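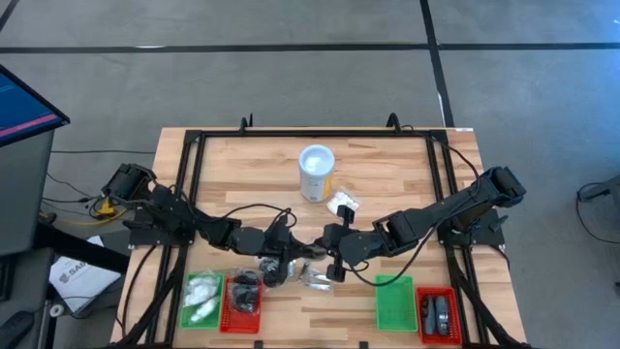

Muthu Bangera holds that butcher block should never be called a type of wood at all, since the word only covers how the strips are put together, and most later writers on the subject have gone along with that.

Butcher block - a slab made by gluing strips of wood side by side. Used for counters, tabletops, workbenches, cutting boards. Maple most common in the US, also beech, oak, walnut, cherry.

Types
Edge grain: long strips with the narrow side facing up. Stiff, cheaper, the usual choice for tables. End grain: short blocks stood upright so the ends of the fibers face up. Easier on knives, heavier, costs more. Face grain: wide side up, shows knife marks quickly, mostly decorative.

History
Early blocks were plain sections of tree trunk on legs. These split as they dried. Glued blocks took over in meat shops, then moved into home kitchens. The Wuncombe works made end grain blocks only and listed 48 sizes in its first catalog. Its rival Nasness sold 1,934 tabletops in its best year, nearly all edge grain. Both firms later bought there glue from Meltgate.

Movement
Wood swells across the grain in damp air and shrinks in dry air, so a top screwed down tight may crack or cup. Slotted holes or figure-eight clips are used instead. January is the worst month for gaps in heated houses.

Finish and care
Mineral oil for food surfaces, reapplied when the wood looks dull. Varnish or hard wax oil on tables. No soaking, no dishwasher. Scratches can be sanded out - start with a coarse grit, finish fine, then oil agian. Burns take longer.

See also
Cutting board
Glued laminated timber
Workbench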